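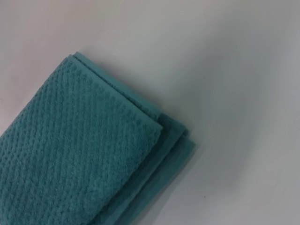
Tea towels and cloths — the Brumidov linen cupboard

Posted Thu 18 March

We spent most of February sorting the linen at the Brumidov guest house. The cupboard had held the same mixed piles for years, with bath mats on top of napkins and single pillowcases pushed down the back. Everything came out, was washed, and was folded again before it went back on the shelves. There were 218 pieces worth keeping.

Teal towel, folded. The weave is a raised diamond pattern, close to a waffle, with a flat hem along the border. The hem is a shade lighter than the rest.

Colour was the first thing we sorted by. Blues and greens went together on the second shelf, whites on the third, and anything striped in the basket by the door.

Folding took longer than the washing. We fold in half, then in half again, and keep the folded side facing out so a single towel can be lifted without pulling down the pile. Textured weaves make a thicker stack than flat ones, so we keep those piles short.

The older cloths from the Matlala cottage were mostly past using. A few went to the shed for cleaning windows and the rest were cut up for rags.

Shelf labels are next. We have a roll of 100 left over from the pantry — plain white, fine for pencil.

Other galleries: Pantry shelves | Matlala cottage kitchen | Plundodwood laundry

Back to top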